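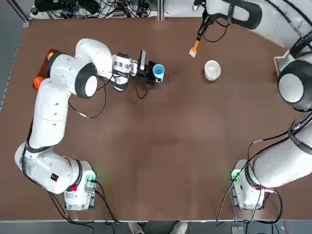
Pre-run software safety checklist, two-arm table cell
Findeo, Gondstead site
Applies to: Barbu motion planner (release 2), Funum perception stack, arm controllers, gripper drivers
Inspection date: Tuesday, June 4, 2024
Result: passed with comments. Items marked FIX must be closed before unattended runs. Items marked WATCH stay on the list until the July inspection.

Run this list after any software update, after any change to the tabletop or the tools, and at the start of each working week. The electrical and guarding checklist is separate and has to be signed first.

Section A. Before power is sent to the arms

A1. The build loaded on the control computer matches the release note. OK.
Comment: The build tag matched on both control processes. The startup script prints the tag for the planner but leaves out the tag for the gripper drivers, so those had to be read by hand from the driver folder. Please add them to the startup print.

A2. No local edits in the configuration folder. FIX.
Comment: One joint speed value had been changed on the machine and never committed. It was lower than the released value, so there was no hazard in it, but the next person to sync the folder would have lost it without knowing. Value is now committed. The sync script should refuse to start when it finds local edits.

A3. Left and right arms are assigned to the correct bases. OK.
Comment: Checked by commanding a small wrist turn on each arm in turn, at reduced speed. Do this from the command window. Do not rely on the labels in the viewer, which are drawn from the same file you are trying to check.

A4. Tool definitions loaded for each gripper, including mass, center of mass and finger geometry. OK.

A5. Emergency stop state is read by the software and shown in the status bar. OK.
Comment: Pressed and released with arms idle, then again during a slow move. Status bar followed both times. Planner dropped its queue as it should, and did not resume when the stop was released.

A6. Operator position agreed and clear of both arms' planned space. OK.
Comment: Standing at the near edge of the table is allowed during supervised runs at reduced speed only. Reaching over the table is not allowed with either arm enabled, whatever the speed.

Section B. Control

B1. Joint limits in software are inside the hard limits of each arm. OK.

B2. Speed cap active in supervised mode. OK.
Comment: The cap is applied in the controller and again in the planner. We switched off the planner cap to confirm that the controller cap holds alone. It does. Planner cap switched back on and confirmed.

B3. Loss of command stream brings the arms to a controlled stop. OK.
Comment: Tested by killing the planner process during a move. Controller timeout is set at 400 milliseconds and both arms stopped within it. The log entry says "stream ended" with no arm name. It would help to have the arm name.

B4. Gripper holds its object when the arm stops. OK.
Comment: Tested with a cup in the gripper. Holding is the chosen behavior for this cell. If the task set ever includes something that has to be released on a stop, this item needs to be written again from scratch.

B5. Grip force limits set for each object class. WATCH.
Comment: The paper cup class and the bowl class share a limit at the moment. The limit is low enough for the cup. We would still like to see separate entries, as somebody will eventually raise the shared one to get a better hold on the bowl.

B6. Cable allowance in the arm model. WATCH.
Comment: The planner does not model the cables at the wrists at all. It works with a padded link shape, which covers the cable in most poses. Large wrist turns close to the table are the weak spot. For now, wrist rotation is limited in the task file. Look at the cables yourself before every run, along the whole length, and feel for anything caught at the joints with power off.

Section C. Perception

C1. Head camera and both wrist cameras are streaming, with frame age shown. OK.

C2. Calibration of wrist cameras to grippers is current. OK.
Comment: Calibration was redone before the inspection. The left camera had moved slightly from the stored value, the right had not. Check the mounting screws as part of the weekly start.

C3. Table plane fit. OK.
Comment: Funum fits the table plane from the head camera and rejects points above it. The fit was steady on the brown surface with lights on and with a person standing at the near side. Shadows from the arms did not change the plane height.

C4. Marks, creases and shadows on the work surface are not reported as objects. WATCH.
Comment: Pen lines on the surface gave a false object a few times when the wrist camera came in close. The false object had zero height and was thrown out by the size filter, so no motion was planned to it. Replace the covering when it gets marked up. The filter should not be carrying this alone.

C5. Objects inside other objects are reported separately. OK.
Comment: A spoon resting in a bowl has to be reported as its own object with its own pose, and the bowl has to keep its full outline. Both conditions were met. Translucent orange items are harder for the depth channel than solid ones, and the pose of the spoon jumps between frames when the gripper shades it. Averaging over several frames with the arm still is enough to settle it.

C6. The other arm is masked out of the scene. OK.
Comment: With one gripper close in and the second arm reaching across, the mask has to cover the second arm's tool and cables as well as the links. The links and tool are covered. Loose cable is covered only in part. 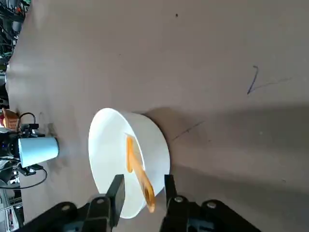 Does the planner know where the second arm is when it plans a move for the first?

The planner reads the joint positions of both arms on every cycle and treats the idle arm as a fixed obstacle and the moving arm as a timed one. If the position data is stale, it refuses to plan and raises a fault.

Section D. Planning

D1. Arm-to-arm collision checking is on. OK.
Comment: There is a debug switch that turns this off. It was off by default in the old release and is on by default now. Check it anyway. The switch should be removed from the operator build.

D2. Minimum distance between the arms is set for general moves. OK.

D3. Close-approach exception is limited to named tasks. FIX.
Comment: Tasks in which both grippers work on the same object need a smaller distance than D2 allows. The exception is meant to apply only to the final approach of those tasks and to end when the arms separate. We found that it stays on if the task is canceled halfway. Until this is corrected, restart the planner after any canceled two-arm task. Do not simply reload the task file – the exception survives a reload.

D4. Recorded-plan replay. OK.
Comment: We replayed 337 stored plans against the current table model, with the arms powered down. None came back with a collision. Of these, 16 came back with a warning for low clearance, all in the two-arm group and all inside the exception described in D3. They were looked at one at a time in the viewer and accepted.

D5. Keep-out zones match the actual cell. FIX.
Comment: The zone file has the table, the posts and the far side of the table. It does not have the small metal bracket near the right edge. The right arm's normal moves pass it with room to spare, but the planner is free to choose something else. Add the bracket. Anything left standing on the table for more than a day should be either in the zone file or taken away.

D6. Objects held in a gripper are added to the arm's collision shape. OK.
Comment: Checked with the brush and with the cup. The brush is added at full length, handle included. After release the shape is dropped at once. After a failed grasp it is also dropped, but with a short delay, and a plan made during that delay will be more cautious than it needs to be. That is acceptable.

Section E. Two-arm contact tasks

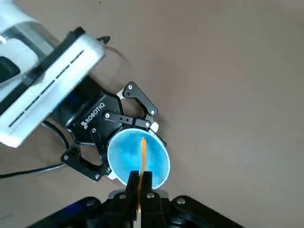
Photo: Findeo, Gondstead site

E1. Roles are assigned before contact. OK.
Comment: One arm is the holder and one is the mover. The holder keeps its position and the mover does the work. In the cup-and-stick task, the arm with the three-finger gripper is the holder. The software must reject a task file that names two movers. Tested with a bad file on purpose, and it was rejected with a clear message.

E2. Contact force limit on the mover. OK.
Comment: The limit trips on the wrist estimate. It was tested by placing a foam block in the path at reduced speed. Repeat the test after any change of tool.

E3. Holder compliance. WATCH.
Comment: The holder is set slightly soft so that small pulls from the mover do not load the object. The setting was tuned for light cups. With heavier things in the hand it sags a little, and the perception side sees this as the object moving. Nothing unsafe was found. Retune before heavier objects go in the task set.

E4. Grasp confirmation before the mover retreats. OK.
Comment: Finger position and motor current both have to agree. With thin objects the finger position alone is a poor signal, as the fingers are close to fully shut either way. The wrist camera check can be added as a third condition in the task file. It is optional today and we recommend turning it on for sticks, spoons and handles.

E5. Safe order of release. OK.
Comment: When a two-arm task is canceled, the mover opens first and backs off along its approach path, then the holder stays where it is and waits for the operator. See D3 for the fault that remains after this.

Section F. Logs and recovery

F1. Faults are written with time, arm, task and build tag. FIX.
Comment: Build tag is missing on gripper faults. Same cause as A1.

F2. Logs from all machines use one clock. OK.

F3. Recovery procedure is posted at the station and matches the software. FIX.
Comment: The posted sheet still shows the old menu, where recovery was under Tools. It is now under Session. Replace the sheet.

F4. Manual recovery moves run at reduced speed with collision checking on. OK.

Open items to close before unattended runs: A2, D3, D5, F1, F3.

Carried to July: B5, B6, C4, E3.

Retest needed after fixes: for D3, cancel a two-arm task at each stage and confirm in the status bar that the exception has ended. For D5, repeat the full replay in D4 with the new zone file. The others can be closed on inspection of the change.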